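Wirard windscreen cleaner, 30 wipes: worth it?

I don't expect much from anything that promises a "motorway-clear finish". Wirard says its wipes cut glare on dull days, which is when I do most of my driving, so I gave the tub a month on the run to Titstead. Overcast skies, pale road, long straight stretches in the middle lane.
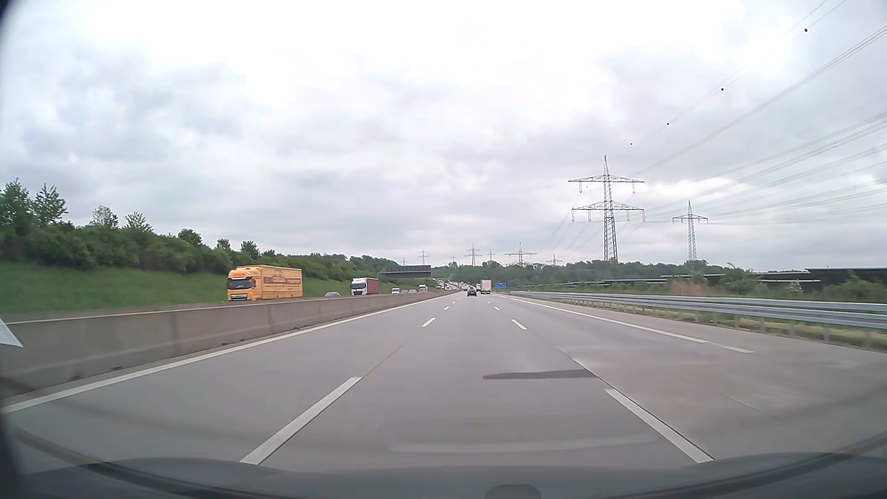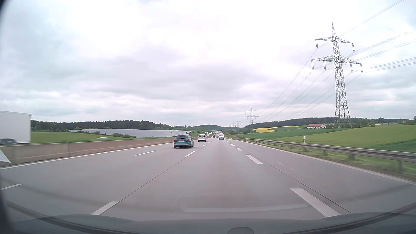
Middle lane, under cloud

Reading time: 1 min

With the black car ahead in the first one, look low down on the glass, just over the bonnet. Faint curved reflections, and a pale streak running across. A wipe won't cure those, whatever the tub says.

Bugs and grime did come off well enough. The smell lingered until Prukereck services. Prasetyo Nasution, who shares the driving, prefers the Torvik spray and a cloth, and after 1,192 miles I'm inclined to agree with him. The wipes dry out fast once the lid has been opened a few times.

Two stars. I might buy them again if they were half price.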